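Workshop notebook, February

Back at the bench after too long away. The Tristmont shelf clock is apart again, and this time I'm writing things down as I go, so that whoever opens it next (probably me) doesn't have to guess.

Where things stood: it ran fine on its back, ran fine on the test stand, and stopped within a few hours once it was in its case. I had blamed the case for sitting crooked. I shimmed it, I leveled it, I shimmed it some more. Still stopped. So the movement came out and I let down the mainspring and pulled the whole train.

Pivots first. Most of them look good, a light polish and done. The third wheel rear pivot has a groove you can feel with a fingernail, and the hole it runs in has gone oval toward the barrel side. That's my suspect. On its back the wheel sits in a different part of the hole, so of course it ran! I should have checked that before cutting shims.

Bushing the hole

Opened up the oval with the cutting broach, working from inside the plate, and checked the center against the scribed circle every couple of turns. The new bushing is one of the Mondal brass ones, 2 mm long, and it wanted a little more taper than I gave it the first time. Pressed it in, pressed it out, two more turns of the broach, pressed it in again. Flush now on both sides. I broached the inside until the pivot would tip slightly and no more, then cut a fresh oil sink because the one on the bushing is shallow.

The pivot itself got burnished in the lathe. Slow speed, lots of oil, very light pressure. I took it down only as far as the bottom of the groove and stopped – there's still plenty of steel there, but I wouldn't want to do it a second time.

Test, first round

Train in with no lever, one click of power on the spring. Everything spins down freely and there's a tiny bit of backspin at the end, which I always love to see. Put the lever in, set the beat by ear, and hung the pendulum. The beat was a mess at first and I chased it in the wrong direction for a good while before noticing the crutch was rubbing the back of the slot. Bent it out a hair and the tick got clean right away.

Ran it out of the case overnight. In the morning it was slow by 17 seconds, and I'll take that as a starting point. Raised the bob and left it alone until after lunch.

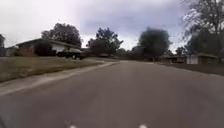

Case notes

The Dronduvwood case is in better shape than I remembered. The back panel had lifted along the bottom where the old glue let go. Cleaned the joint with a stiff brush and warm water, let it dry, then hide glue and two clamps with wax paper under the pads. Finish on the door is crazed but sound and I'm leaving it. A wipe with a barely damp cloth took off more grime than I expected, so maybe it doesn't need anything else.

I did touch up the inside of the seat board with 180 grit, only where the movement feet rest. There was a ridge of old varnish there, and the plates rocked on it. So the case was a little bit guilty too, I guess. I feel slightly better about the shims.

Hinge screws: one is a replacement and too long, and it had been poking through into the dial side. Found a shorter one in the Closov tin. The slot doesn't match the others, fine.

Still to do

Clean the dial glass and put the bezel back on. Don't touch the numerals, the paint lifts if you look at it wrong.

Put the movement in the case and check the beat again on the shelf where it's going to live.

Let it run 10 days before calling it done. It's an eight-day clock, so that covers one full wind and the start of the next.

Order more bushings in the 2 mm length, plus pith wood. The jar is down to crumbs.

Strike side: I haven't looked at it properly. It counted right every hour I was in the room, but the warning run sounds short to me. Check the pin on the warning wheel before the plates get dirty again.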